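Notebook, September, started a bit after four in the afternoon

Back to the sourdough proving cabinet, or rather to the flour that goes in it, which has been giving me such a lot of bother that I thought I had better write it all down while I still remember which jar was which. Anybody picking this up after me is welcome to skip to the numbers, but I do think the rambling helps.

The Caltier rye came in last week, and it is a lovely flour, quite coarse, with that smell of a damp barn (meant kindly). I set up the starter with it straight away, same jar, same spoon, and the rise was sluggish from the first feed. Our old batch from Riludside used to double before lunch. With the Caltier I was still waiting at teatime, and the top had gone a bit grey and leathery where I had left the lid too loose. I fed it again and moved it nearer the boiler.

Weights for the big mix, so that they are somewhere other than the back of an envelope: total dough 3,000 g, flour 1,077 g in the first addition and the rest after the soak. I know that is a silly number. I overshot on the scale and decided it was less trouble to write down what was in the bowl than to spoon it out again.

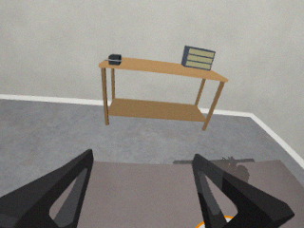 The soak went on longer than I had planned, as the telephone rang and then the delivery wanted signing for, and by the time I got back the dough had slackened beautifully. It stretched over the back of my hand without tearing. I am inclined to think the long soak did more good than any of my fussing with the starter, and I should like to try it again on purpose, with the clock written down properly this time. Cabinet was reading 31 degrees when I opened it, which is warmer than I like for rye. The dial on the Furier cabinet has always run a little ahead of itself, so I have put the old glass thermometer on the middle shelf and will compare the two tomorrow morning before anything goes in.

Baked weight of the whole lot, after cooling: 2,442 g. That is a bigger loss than I am used to, and I wonder whether I left the loaves in too long with the vent open. The crust was very thick on the bottom and rather handsome on the top. The crumb was close but not gummy, with a good sour edge that came through more on the second day, when I had it with butter and a bit of hard cheese. I would eat it again happily, though I would want a sharper knife.

One thing to mend before the next go is the seal on the cabinet door. It has come away at the lower corner and I have pushed it back with my thumb so many times that it has given up. 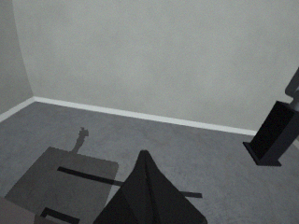
Can the rye starter be kept in the fridge between bakes?

For a week or so it can, provided it has had a good feed and an hour on the side before it goes in. Give it two feeds at room temperature when it comes out, and don't bake with it until it has risen well on the second.

I have kept back a small jar of the Niven wholemeal starter as well, in case the rye sulks again. It is on the top shelf with a blue lid, and please would whoever is in first give it a stir. Next mix will be half Caltier and half Riludside, same water, long soak, vent closed for the last part of the bake. Need more greaseproof paper, and the small brush has lost most of its bristles.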